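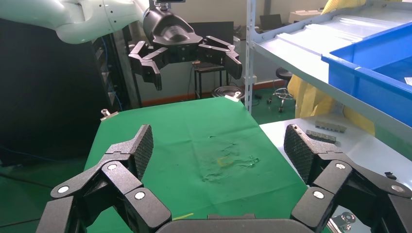

Fig. 1. Green cloth spread on a table.

After the Mill: Housing and Work in Trinimholm Since the Poduval Closure
Sowmya Arumugam
Local Economies, final project report
March 23, 2025

1. What the project is

Trinimholm was a cloth town. One employer, the Poduval mill, on the river side of Canal Street. It wove plain cotton and dyed it, mostly for tablecloths, curtains, aprons and hospital linen. It closed in 1983. Most of what gets written about it is about the building (there is a fight every few years over whether to pull down the dye house). My question was different. What happened to the company houses, and to the people in them, in the ten years after the closure?

Original proposal was wider. It had the railroad in it and the school merger. Dropped both after the first meeting with my advisor, there was no time.

2. Background, short version

The mill opened in 1911 with one weaving shed. Dye house added 1926. Company housing went up in two batches, the first on Brenitz Row right behind the sheds and the second up the hill, the streets everybody calls the Steps. Houses on Brenitz Row are narrow, two rooms down and two up, shared yard. The Steps houses are bigger and had indoor bathrooms from the start, and went to foremen, dyers and office people. So there was a pecking order you could read off the map. It mattered later, see section 5.

Peak employment was 1954, when the payroll book lists 421 names. The town had 2,670 people that year according to the town report. Take out children and retired people and it means a very large part of the working town was walking to the same gate. The rest worked in shops and services that lived off the same wages.

By the town report of 1993 the population was 1,265. Less than half. I want to be careful with this, the town line was redrawn in 1971 and lost the farms on the north side, so some of the drop is people who never moved anywhere. I could not find out how many. The town clerk's office thinks the farms were a small share but there's no paper on it.

3. Sources and what I did

Town reports 1950 to 1995, in the Trinimholm library. Missing 1962 and 1977.

Payroll books, only four survive. The 1954 one is in good shape, the 1979 one has water damage through most of the L to R pages.

Property deeds for Brenitz Row and the Steps, county office in Astimstead. Three trips in February, one of them wasted because the records room was closed for a training day and it wasn't on the website.

City directories. These list name, address and job for each household, so you can follow a family from one year to the next. This was the main thing.

Interviews, five. Two former weavers, one dyer, one woman who grew up on Brenitz Row and moved away at twelve, one man who bought four of the houses in the 80s. All asked to stay unnamed so I call them by job. Each one was an hour or so at the person's home or at the library, notes by hand, no recordings.

The method was simple. I took every household on Brenitz Row and the Steps in the 1982 directory, the last one before the closure, and looked for the same surname at the same address in 1985, 1988 and 1992. If gone from the address, I looked for the name elsewhere in town. If gone from town I stopped. I had planned to check the Astimstead directories too for the ones who left but only got through A to F before the deadline. So "left town" in this report means left Trinimholm and nothing more.

4. The sale of the houses

This was the part I knew least about going in. I assumed the company sold the houses when it closed. Wrong. It started selling in 1968, when business was still okay, and offered them to tenants first. The price for a Brenitz Row house was $1,000 down and the rest taken out of wages. The deeds for these years all have the same wording and the same lawyer.

Taking it out of wages is the important bit. It worked fine as long as there were wages. When the mill shut in 1983 a lot of families still owed, and the debt went over to a bank in Astimstead which wanted normal monthly payments. One of the weavers told me her father got the bank's letter the same week as his last pay envelope. The deeds back her up in a general way, there's a cluster of transfers back to the bank in 1984 and early 1985, nearly all on Brenitz Row.

The Steps families had mostly bought earlier, with bigger down payments, and fewer of them owed anything by then.

The bank sold its houses off cheap in 1986 and 87. Most went to a handful of buyers who rented them out. The landlord I interviewed was one of these. He was friendly and pretty frank. He said he bought the first without going inside, and that his rents for the first years barely covered the roofs. He also said the old families' kids came back to him as tenants, so in a couple of cases people ended up renting the same house their parents had almost owned. I found one definate case of this in the directories, possibly a second, the surname is common.

5. Who stayed

Split by street the picture is clear. On the Steps more than half the households from 1982 are still at the same address in 1992. On Brenitz Row it's a small minority and they are mostly widows and retired couples who had finished paying.

Age seems to matter as much as street. Directories don't give ages, but they do say "retired", and retired households hardly move. Makes sense, the pension came by mail and didn't care if the mill was open.

Jobs for the people who stayed and kept working: the hospital laundry in Astimstead comes up a lot. So does the school bus garage, and "clerk" without saying where. Three of the dyers show up at the paint plant. The dyer I talked to was one of those. He said mixing color was mixing color, and that he missed the cloth but not the smell. He could still tell me which days they ran dark shades (end of the week, so the vats could be scrubbed after) and he was annoyed that the display panel in the library gets it backwards.

Weavers did worse. There was no other loom within driving distance. Both weavers I interviewed had long gaps, and both ended up in care work. Most weavers in the 1979 book are women and many of them vanish from the directories after 1983 even when they didn't move, because the directory lists them as a wife with no job. So I can't say from paper who was out of work and who just wasn't written down. This is the biggest hole in the project and I only saw it halfway through.

6. What the interviews added

Credit at the grocery. Everyone brought this up without being asked. The store on Canal Street carried families for months after the closure and then it went under too, 1985.

The yards. On Brenitz Row the yards were shared, and when houses went to different owners fences went up. The woman who grew up there remembered the fence better than she remembered the closing. Her mother had to carry laundry around the block to reach her own line.

Leaving was not always sad. The same woman said moving was the best thing that happened to her family, and that she gets tired of people telling the town's story like a funeral. I have tried to keep that in mind while writing this and probably not managed everywhere.

7. Problems

Small number of interviews and nobody who left early and stayed away for good, apart from her.

Directories miss lodgers, and Brenitz Row had plenty of lodgers.

Same-surname matching is crude. A son taking over from a father counts as "stayed". I left it like that, but someone could argue.

Town line change in 1971, see section 2.

I also underestimated the deeds. Handwritten until 1974 and the index is by seller, which for the company houses means every single one is under P.

8. Findings

The houses were lost mostly through the wage purchase plan, not through people choosing to sell. Brenitz Row took nearly all of it. The Steps came through fairly well, so the old order between the streets got wider after the mill was gone. Older people stayed, younger families left or became tenants. Women weavers are the group I know least about, and they were the largest group in the sheds.

9. If someone picks this up

Finish the Astimstead directories, G onward. My spreadsheet is with the department office. Ask at the hospital laundry whether staff lists from the 80s exist, I called twice and never got through to the right person. Talk to more weavers soon, the youngest I met is 71.

Thanks to the five people who talked to me, the library for letting me keep the town reports on the back table for two weeks, and the records room in Astimstead, who were very patient about teh letter P.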